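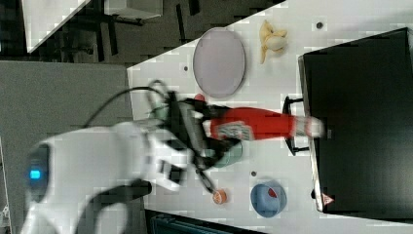 Iqra Sethi wrote in after my last column to ask why anyone should pay for a tabletop robot lesson kit when a patient adult with a free afternoon can move a bowl across a table. Her message ran to two pages, and most of it was fair. She called the Plikamon "a very expensive way to pick up groceries slowly." She also wanted to know whether I'd still like it once the newness wore off.

I've had eight months with it now, so I can answer the second part. Yes, I still like it, and I like it more than I did in February.

If you missed the earlier column, the Plikamon is a subscription from a small outfit called Illow. They don't sell you an arm. They assume you already have one, or can get hours on one, and they sell you what goes on the table: a box of everyday objects, a stack of task cards, and software that records your runs and plays them back next to each other. The arm learns from what you show it. You guide it through a job, it tries the job alone, you see where it goes wrong, you show it again. The starter box costs $88 and the cards come by mail every other month.

I know how that sounds. A box of stuff! You could fill one from your kitchen and a toy bin, and I did exactly that for the first few weeks, before I gave in and ordered theirs. What I had missed is how well the objects are picked to annoy a gripper. A bottle lying on its side is a different problem from a bottle standing up, and a long one is worse, because a grip near the middle leaves both ends swinging out past the fingers, ready to clip whatever is next to them. Plush things squash and then spring back. A plate lying flat gives the fingers almost nothing to get under. Little round things roll off the moment you brush them. Put all of that on one white table and you've got a morning's work, and a good one.

The cards are where I think Illow has really earned its money. Each card gives you a starting layout and a goal and then one change to make after the arm seems to have it. Move the plate a hand's width. Turn the bottle around. Put a second bowl where the first one was. My arm had the bottle job down cold (I thought) until card 2 told me to swap the ends, and it went for the cap every time with total confidence. I laughed out loud, then spent the rest of the day on it and had a wonderful time.

That's my answer to Iqra's first point, too. Of course a person can move a bowl. I'm not short of people who can move bowls. What I want is to find out which part of moving a bowl is hard, and the kit keeps showing me parts I'd never have thought to test on my own. I'd been setting up my table the same way for months without noticing, with the same things in the same spots, and I was getting results that meant very little.

Now for the complaints, and I do have some.

The playback software is fine with short runs and miserable with long ones. Scrubbing back through a ten-minute session is like winding a garden hose. Mogens Riis, who answers the support mail, told me a fix is coming and was very nice about it, but he told me that in the spring as well. The cards are printed on stock so glossy that I can't read them under my work lights without tilting them. And the guide skips over cables entirely. Anyone who has watched a loop of cable ride around above a wrist while the arm reaches for something knows that it deserves a paragraph, at least. I'd like a card where the whole point is reaching far across the table and coming back without the cable tugging.

I'd also like Illow to be plainer about who this is for. The website shows families. I think a family would be bored by lunchtime. It's for people who already have access to an arm and have run out of good questions to ask it, which covers a lot of school labs, a lot of club rooms, and me. Gunnlaugsson makes a rival set with nicer storage trays, and I tried it for a few weeks, but its tasks are all variations on stacking blocks. Blocks behave. I learned more from one floppy toy than from their whole first tray.

Iqra asked for a straight yes or no on renewing. I renewed for another year on Friday. The next batch of cards is supposed to deal with putting things inside other things, with a bowl that already has something in it, and I've cleared next Saturday for it.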